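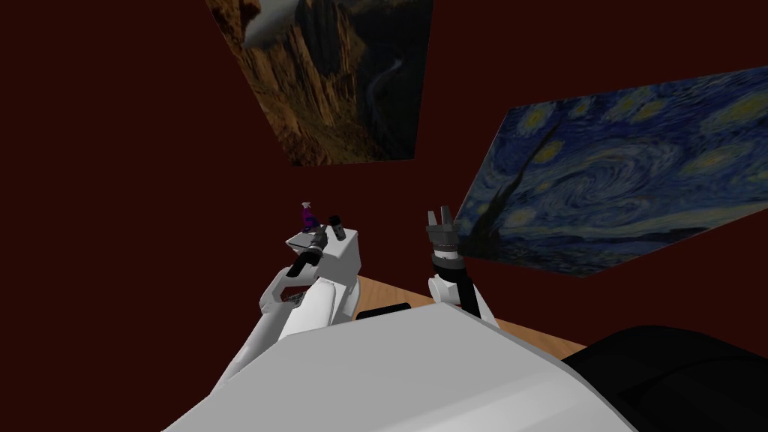
Search articles Search

At Furer, the cleaning firm in Romside, the new machine learned its work on a screen first. For one winter it practised picking up bottles in a simulated room, 3000 attempts for each arm, before the real one was delivered in March.

Nokuthula Mnguni has worked on the refill line for five years. She was afraid for her hours. Her hours stayed the same, but the day is different. Before, she lifted bottles until her wrists hurt. Now she watches two arms do it, and she must decide when to stop them.

"My body is less tired and my head is more tired," she told me.

The firm pays her a little more for this. Her colleague Du Plessis says it is too little, and he has written so to the management. On the morning of my visit the line filled 1098 bottles before lunch. Mnguni ate hers standing, near the stop button.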